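印刷する | メールで送る

縫合・組織把持の基礎実習　第2回 配布プリント

前回はパッドの扱い方だけで時間が終わってしまったので、今日はちゃんと把持に入ります。プリントは長めですが、ほとんど私のおしゃべりなので、気楽に読んでください(太字にしたかったところは口頭で言います!)。

1. 練習用パッドのこと

実習で使う人工組織のパッド、触ってみた人はわかると思いますが、けっこう柔らかいです。最初に触ったとき、私は「こんなの簡単につまめるでしょ」と思いました。で、つまんだら滑りました。表面がつるっとしているので、ジョーの先だけで拾おうとすると逃げるんですよね。逃げるからもっと強く握る、強く握ると跡がつく。だいたい皆さんここを通ります。私も通りました。

パッドはClura社のもので、棚の引き出しに入っています。使い終わったら平らに戻すこと。丸めて突っ込まないでください、2月の組が全部丸めて入れたせいで、今も反り返ったままのが何枚かあります。裏表は、角に小さく番号があるほうが裏です。773番のパッドは端が裂けかけているので、切開の練習用に回してあります。把持では使わないでください。

2. 把持の力

同僚のテオドロ・ペニャルベルさん(Teodoro Peñalver)は、学生に必ず「つまむ前に一回止まれ」と言います。私はこの言い方がとても好きで、勝手に借りています。ジョーを開く、組織の上で止まる、それから閉じる。この「止まる」が抜けると、開きながら近づいて閉じながら引っぱる、という全部ごちゃまぜの動作になります。見ていると本当に速いんですが、速いだけで、パッドがぐいっと持ち上がっているんです。

力加減の目安をよく聞かれます。数字で答えたいところですが、器械によって手応えがぜんぜん違うので、私は「離したあとの表面を見て」と言うことにしています。くぼみがすぐ戻るなら大丈夫。白っぽい筋がしばらく残るようなら強すぎです。実際の組織はパッドよりずっと機嫌が悪いので、パッドで筋が残る人は本番ではもっと困ります。

それから、厚くつまみすぎないこと。たくさん挟めば安心、という気持ちはすごくわかるんですよ。わかるんですが、厚くつまむとジョーの根元のほうに力がかかって、先端は浮いてしまいます。薄く、先のほうで、面で当てる。ここは何度でも言います。

3. ジョーの向き

向きの話は地味ですが、私はここがいちばん面白いと思っています。開いたジョーの片方を組織に沿わせて、もう片方を迎えに行かせる、というつもりで動かすと、両方を同時に突き立てるよりずっと落ち着きます。手首の関節を使えばほとんどの角度は作れるのに、慣れないうちはみんな腕ごと、というか器械ごと回そうとします。回す前に、まず手首!

クリスティアン・アパサさん(Cristian Apaza)が昨年まとめてくれたメモには「歯のある面がどちらを向いているか、閉じる前に言葉にしてみる」とありました。声に出すのは恥ずかしいという人は心の中でいいです。でも声に出した人のほうが上達が早い気がします(統計は取っていません)。 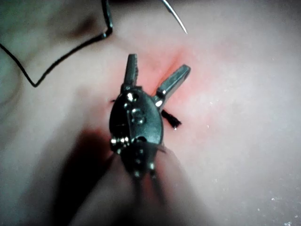 もう一つ、色のついた部分の扱いです。パッドの赤っぽいところは「炎症のある組織」という設定で練習します。そこを直接つかみにいかないで、まず縁のまわりの落ち着いた面を探してください。設定上の赤みとはいえ、見た瞬間にそこへ先端が吸い寄せられる人が多いんです。気になるところほど、つい触りたくなりますからね。縁から少し離れて、軽く持ち上げて、下がどう動くかを見る。そのあとで近づきます。

影も見てください。器械の影は深さを読むのに案外役に立ちます。先端と影の先が近づいてきたら表面が近い、というあれです。照明の位置を変えると影の出方も変わるので、始める前に一度、空中でジョーを動かして影がどっちに落ちるか確かめておくといいです。

4. 今日の練習

二人一組です。一人が操作、一人が観察。観察の人は黙って見ているだけではもったいないので、「止まったか」「先で持てたか」「離したあとの表面はどうか」を相手に伝えてあげてください。厳しめでいいです、でも笑顔で。交代の合図は私が出します。

・開いて、止まって、閉じる。持ち上げずに離す
・同じことを、ジョーの向きを変えて
・赤い部分の縁を軽く持ち上げて戻す

5. 次回まで

観察メモは4月25日までに私の箱へ。手書きで構いません、字が汚いのはお互いさまです。長さは2000字まで。去年、器械の歴史から書き始めた大作をくれた人がいて、楽しく読みましたが、把持の話が最後の数行しかありませんでした。自分がどこで強く握ってしまったか、それだけ書いてあれば十分です。

次回は針の受け渡しに入ります。Hosellの持針器を使うので、グリップの説明書に目を通しておいてください。

印刷する | メールで送る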